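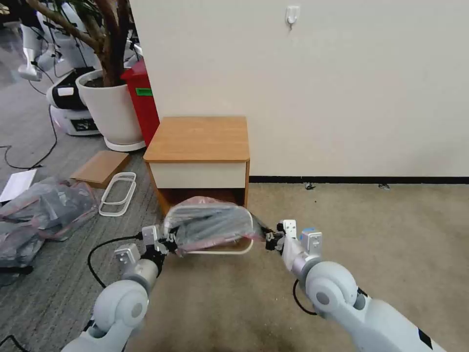 Sunday

Up at six because Indano was standing on my chest. She has worked out that the breathing hole is the place to stand. Fed her, weighed her on the kitchen scale in the mixing bowl, wrote it in the book. She is holding steady, so the new food is staying down. Jakubowski ate his and then went to look at hers, and I had to stand between the two bowls until she finished. He knows he is not allowed and he does it every morning.

Second week of the changeover. I am at three parts new to one part old and have not had a mess on the rug since Wednesday. The vet, Dr. Rutkowska, said to take it slower than the bag tells you to, and I did. The bag says one week. I would have had both of them sick by the fourth day if I had followed it. That happened with the fish food two winters ago, and I still find myself looking behind the couch.

Cleaned the water fountain after breakfast. The pump had slime in it again. I take the whole thing apart, soak the pieces in vinegar and water, and go at the little wheel with an old toothbrush. It went back together on the second try. The filter is due but I only had one left in the drawer, so I rinsed the old one and will order more tonight. I said the same thing last Sunday. Jakubowski won't drink from it while it is humming loudly, he goes and drinks out of the plant saucer, so I try to keep the water level up.

Shadi Hijazi called at nine about the foster kittens. She has three of them in her bathroom, five weeks old or close to it, and wanted to know if I still had the small litter pan and the heating disc. I have the pan. The disc I gave to Tadeusz and have not seen since. She said not to bother him, she has a rice sock that works, but I called him anyway. He thinks it is in his garage. With Tadeusz that could mean anything.

Drove the pan over to her before lunch. Also took a bag of the pellet litter, the pine kind, as she does not want clay with kittens that young. They put everything in their mouths. The gray one is the boldest and climbed my pant leg as far as the knee. The two tabbies stayed behind the toilet until Shadi opened a can and then they came out fast. All three are eating on their own, though they walk in the plate and have to be wiped down after. One of the tabbies has a runny eye. Shadi has drops for it, twice a day, and I held the kitten in a towel while she did the noon one. It was over before he could complain much.

She asked if I wanted one. I said no. She asked again when I was putting on my shoes. I said two is the number. Indano is fourteen and would not forgive me, and the man upstairs already hears enough running at night.

Stopped at Sellidia on the way home. They have moved everything again. The cat food used to be along the left wall, and now it is in the back past the aquariums, and the collars and leashes have the good spot by the door. I had to ask. The girl at the register said people have been complaining all month. They did not have the turkey pate in the small cans, only the big ones, and Indano won't touch anything that has been in the refrigerator overnight. I bought nine of the chicken, which she will eat if she is in the mood, and a scratching pad. Also looked at the brushes. They had a Harix one with a button that pushes the hair off, and I stood there and clicked it for a while. It cost more than I wanted to spend on a brush. I put it back, got as far as the parking lot, and went back in and bought it.

Tried the brush after lunch. It works well on Jakubowski. I got a pile off him the size of a mouse from his back alone, and he leaned into it so hard he fell over sideways. On Indano it is too stiff. She gave me two strokes and then the low growl. I will stay with the soft rubber one for her. Her coat is dull along the hips where she can't reach anymore, and there is a mat starting under the left back leg. I worked some of it loose with my fingers while she was asleep. I did not use scissors. I know someone who used scissors and ended up at the emergency clinic on a holiday weekend.

Trimmed her front claws while I had her. She lets me do one paw at a time, and then I have to leave her alone for an hour. The thumb claw on the right was getting long and starting to curve. Old cats don't wear them down the way they should. Got it done and gave her a piece of dried chicken. Back paws tomorrow.

Dalibor Hubáček came by at two with the window perch he made. I had asked him for a plain shelf and he has put carpet on it and a lip along the front so nobody slides off. He would not take money for it, so I gave him half of the poppy seed cake. It took us most of an hour to get it level. The wall on that side is old plaster and the first screw went straight in and spun. He found the stud by knocking, which I did not believe until the drill bit. It holds. He leaned his full weight on it to show me, and I asked him to please not do that again.

Jakubowski was on it before the drill was back in the case. Indano looked up at it from the floor and then looked at me. It is too high for her to jump now. Dalibor says he can make a step, or two steps, and he measured from the floor to the shelf and wrote it on the back of his hand. I would like them wide enough that she can sit down halfway.

Paid the bill from the vet. 938 dollars for the teeth. Two extractions, the cleaning, the blood work beforehand and the pain medicine. I knew what it would be, they gave me the estimate in writing, but it is different when you write it down in the checkbook. I don't regret it. She was dropping food out of the side of her mouth all winter and I thought it was fussiness. Now she crunches. Dr. Rutkowska wants her back in May for another look at the kidneys and said to keep adding water to the wet food, a spoonful each meal. I asked if broth was all right. She said only if there is no onion or garlic in it, and most of what is in the store has one or the other, so plain water it is.

Jakubowski is overdue for his shots. I should have asked for an appointment when I was on the phone. He also needs to lose a pound. I have cut his dry food down to the quarter cup and he is getting the rest of his fun out of the puzzle ball, which he bats under the stove by noon each day. I fished it out this evening with the yardstick. There were also two bottle caps, a hair tie and a piece of kibble so old it had gone white.

Tadeusz called back at six. He found the heating disc. It was in the house, in the linen closet, and he does not know how it got there. He will take it over to Shadi in the morning on his way to work. He asked how the old lady was, and I said she was asleep on the radiator cover, and he said good, tell her hello.

Supper was eggs. Scooped both boxes, wiped down the mat, took the bag out. The one in the hall is going to need a full change by the middle of the week.

Indano is on my lap as I write this and keeps putting her paw on the pen. Jakubowski has not come down from the perch except to eat. There was a moth on the outside of the glass and he has been talking to it - that chattering noise with the jaw - for a good half hour.

Things for tomorrow: back claws, call for his shots, order the filters. Ask Sellidia to call when the small turkey cans come in. Return Dalibor's level, he left it on the windowsill.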